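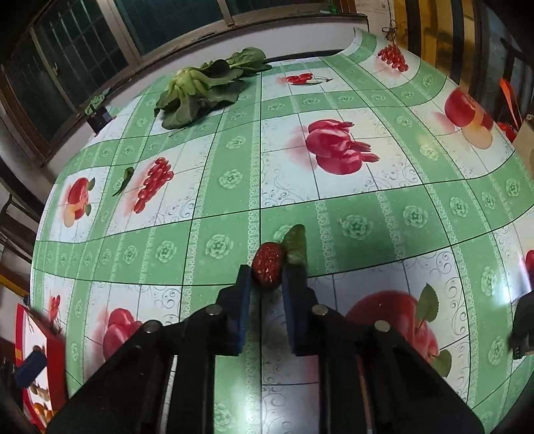 *One dried jujube and a bit of leaf, on the green and white tablecloth at Suvarna.*

2019-05-23

The open day at Suvarna is advertised as "a morning among the fruit driers," and I had pictured orchards. Suvarna is a long shed behind a tire shop, with a gravel lot for maybe a dozen cars and a hand-lettered sign asking you not to park in front of the fan. I parked in front of the fan. I was asked to move, very nicely, by a teenager in a hairnet, and that was my welcome.

Entry is $5, which gets you the tour, a paper cup of tea and a small bag to fill at the end. The tour leaves whenever enough people have drifted away from the tea. Our group was mostly retirees, plus a couple from Prarkeck who had driven in to buy dried persimmons and were told at the door that there were no dried persimmons. They came along anyway. I admired that.

## The shed

Nandini Achari runs the place and gives the tour herself, at speed. She talks about moisture the way other people talk about their in-laws. Too much and the fruit turns on you, too little and you're selling gravel. The trays are stacked in tall racks on wheels, and you walk between them sideways, holding your bag in front of you like someone late to their seat at the movies.

There are 700 trays when everything is running. It wasn't all running. One of the two big driers, the Clistier, had been down since April waiting for a part, and Nandini patted it as we went by -- the sort of pat you give a large dog that has bitten somebody. The other one hums loudly enough that half of her talk on airflow reached me as lip movements. I nodded throughout.

What I did catch: the fruit gets sorted before drying and again after, by hand both times. They once tried a sorting machine called the Brurkska, which split the skins. It now holds up a shelf of mugs in the break room. One of the retirees asked if it was for sale. It is, and he went quiet for the rest of the tour, so I assume he was measuring his garage in his head.

## The tasting table

The best part happens in the front room, where the tables are dressed in the kind of shiny printed cloth my aunt kept for company. Ours was green and white, with rosettes, lacy-looking borders and fruit printed in the white squares. The pomegranates were a deep crimson and the cherries a cheerful red, and neither is sold at Suvarna. A woman next to me asked for the cherries and had to be let down gently.

Jujubes are what they do sell, and I came in knowing nothing about them except that they share a name with a movie theater candy. A dried one is dark red and oval and as wrinkled as a thumb after a long bath. It catches the light along the creases, so it looks almost polished. Nandini likes to show one standing on end beside a bit of leaf, to remind us that it grew on a tree. I believe some of us needed reminding.

Tasting goes in a fixed order, and she will correct you if you jump ahead:

1. Smell it first. I got brown sugar and a little bit of closet.
2. Bite the side, not the end. There's a pit, it's pointed at both ends, and it has no interest in your dental work.
3. Chew longer than you want to. The skin hangs around after everything else has left.
4. Tea.

The flavor sits somewhere between a date and an apple that's been left in a warm car. I mean that kindly. By my third I had stopped comparing it to things, and by my fifth or so I had stopped being polite about reaching across people. The softer grade costs $2 more a bag and is worth it if you plan to eat them plain. For simmering in soup or tea, Nandini says to buy the cheap ones and slash the skins with a knife.

## Practical stuff

Wear shoes you don't mind getting sticky. The floor near the racks has been mopped, I'm told, and I'm told again that it makes no difference. The shed is warm, the front room is cold, and there's one coat hook.

The filling of the bag is taken seriously. You get one scoop and whatever you can balance on top of it. The persimmon couple had clearly done this sort of thing before and built something with foundations. Mine was mostly air, and I made up for it at the register, where I bought three bags of the soft grade and a tea towel.

There's a visitors' book by the door, with a numbered line for each guest going back to whenever they started. I'm 3385. The person ahead of me had written "very informative." I wrote that I was sorry about the fan.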